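Udasmont Build Diary: The Two-Armed Robot at the Shared Workshop

Welcome back, everybody, and thank you for your patience! It has been a long October. Esmaeil Jalali and I have spent 14 evenings on Udasmont since the last gallery went up, most of them on the wrists and the cabling, and my notebook says we are now at 1,174 logged practice grabs (I keep the tally in pencil, which Esmaeil finds very funny).

The hands are on, both arms answer to the same controller, and we have moved from foam blocks to bottles, which are rounder and slicker and a good deal more fun. Bottles like to roll — so we lay them down on their sides and let the arms come in from above. Click the picture for the larger size, and do write if you'd like the wiring notes. 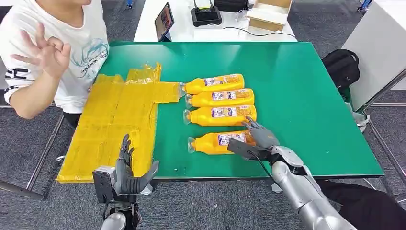 Right hand on the nearest of the four bottles, left hand open over the yellow taped board, and an OK sign from the far end of the green table.

The next batch will go up once the 12 new finger pads are fitted.

Updated 2021-11-01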